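3.2 Storage conditions and colour change in bottled tea

Bottled black tea darkens during storage, and the rate depends mainly on temperature and on the oxygen left in the headspace. Earlier work at Filham treated the two as separate effects and measured each with the other held constant. Dalen and Aasen argued that this understates the loss of colour quality in households, where a bottle is opened, partly emptied and returned to the refrigerator several times before it is finished. The present section follows their approach and reports colour in opened and unopened bottles under domestic handling.

Bottles were supplied by Jolleck from a single production run and held in the dark until the start of the trial. Of the 339 bottles received, 30 were set aside as unopened controls. The remainder were divided between room storage and refrigerated storage. Bottles in the opened groups were uncapped once a day, a 10 mL sample was drawn by pipette, and the cap was replaced by hand and tightened to the stop.

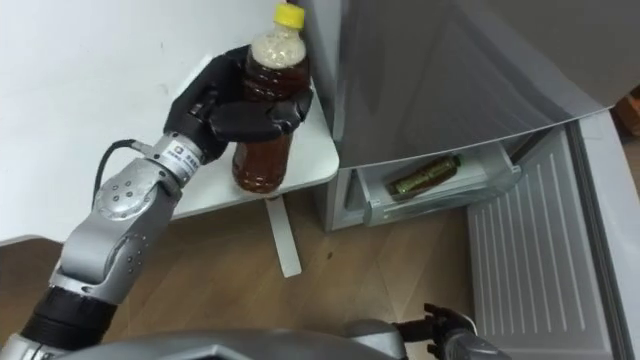 Absorbance was read at two wavelengths, one in the yellow-orange region associated with theaflavins and one in the brown region associated with thearubigins. The ratio of the two is used throughout as the browning index. Samples were brought to room temperature before reading, as cold tea forms a fine haze (tea cream) that scatters light and raises both readings. Samples that remained hazy after warming were centrifuged and read again, and only the second reading was kept.

Figure 4. Bottled tea with a yellow screw cap on a white table beside an open refrigerator. 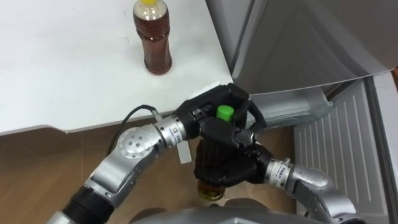

Unopened controls showed little movement in the browning index over the trial. In the opened groups the index rose from the first sampling day, and the rise was steeper at room temperature. Refrigeration slowed the change but did not stop it. The largest single-day increases followed the early samplings, when headspace was still small, which suggests that the exchange of air on opening matters more than the total volume of air present. Strömberg reached a similar view for green tea, although her bottles were glass and were resealed with crown closures.

Two limits apply. The index does not separate oxidation from slow polymerization, and a panel would be needed to say whether drinkers notice the difference. Light exposure was also excluded by design. A bottle kept on a counter near a window would be expected to change faster than any group reported in this section. Light exposure is taken up in Section 3.3, using the same production run.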